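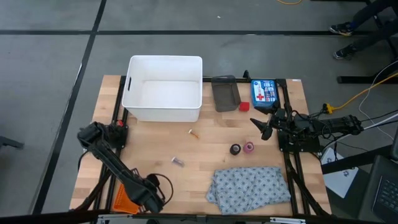
Hillutis, December

Section 4. Setting Up the Storage Room Dehumidifier

4.1 Scope

This section covers placement, drain connection, first start and humidity calibration of the Ernach 744 portable dehumidifier. It applies to units with the front-mounted control panel. For units with the remote panel, see Section 6. Electrical ratings are on the plate behind the filter door.

4.2 Before You Begin

Keep the unit upright for 2 hours after delivery before connecting it to power. If the unit was carried on its side, extend this to 15 hours. Oil from the compressor must drain back before the first start.

Items supplied:
Dehumidifier with water tank fitted
Drain hose with threaded collar
Spare air filter
Wall bracket for the Lusent humidity sensor, with screws

Items not supplied:
Phillips screwdriver
Spirit level
A plastic bin or bucket to catch water during the drain test

CAUTION: Do not use an extension cord. Do not connect the unit to an outlet controlled by a wall switch or a timer.

4.3 Placement

1. Choose a level, firm floor. Low-pile carpet is acceptable. On deep-pile carpet, place a rigid board under the casters.
2. Leave a clear space of 15 inches at the rear and on both sides. The outlet grille on top must stay uncovered.
3. Move stored boxes, bins and trays out of the airflow. Open containers may stay in the room. Closed containers dry slowly and should be left with the lid off for the first two days.
4. Close outside windows and vents. Leave inside doors shut unless the unit is meant to serve more than one room.
5. Lock both front casters.

NOTE: The unit warms the room slightly while running.

4.4 Drain Connection

The unit can run from its internal tank or drain continuously through the hose. Skip this part if you plan to use the tank only.

1. Switch the unit off and unplug it.
2. Remove the tank and set it aside.
3. Unscrew the blank cap at the lower rear. Keep the cap and its rubber washer.
4. Thread the hose collar onto the outlet and tighten by hand. A wrench will crack the fitting.
5. Run the hose downhill for its full length. It must not rise at any point or lie in a loop.
6. Put the tank back. The unit will not start without it, even in continuous mode.
7. Place the free end of the hose in the bin or bucket and pour one cup of clean water into the drip pan through the filter opening. Water should leave the hose within a minute.
8. Move the free end to the floor drain or sink.

CAUTION: Do not use continuous drain where the hose passes through an unheated space in winter. Ice in the hose will send water back into the cabinet.

4.5 Sensor Installation

1. Fix the bracket to an inside wall at chest height, away from the outlet grille and from direct sunlight.
2. Clip the Lusent sensor into the bracket with the vent slots facing down.
3. Press and hold PAIR on the control panel until the green light flashes, then press the button on the sensor once.
4. Wait for a steady green light. If the light turns amber, move the sensor closer and repeat from step 3.

4.6 First Start and Calibration

1. Plug in the unit and press POWER.
2. Set the fan to HIGH and the target to 50 percent.
3. Let the unit run overnight.
4. Compare the panel reading with a separate hygrometer placed beside the sensor. If the two differ by more than 2 points, hold SET and use the arrow keys to match the panel to the hygrometer.
5. Return the fan to AUTO.

The compressor may stop for several minutes at a time in a cool room. This is the defrost cycle. The fan continues to run and no action is needed.

4.7 Fault Codes at First Start

E1: Tank missing or not fully seated.
E2: Sensor not paired.
E4: Coil temperature out of range. Switch off, wait one hour and restart.
E7: Fan blocked. Unplug before opening the filter door.

If E4 returns after a restart, quote part number 1186 when ordering a replacement coil probe from Kulkarni Service Parts.

Section text: Lakshmi Kandasamy
Technical check: Gangadharan Devadiga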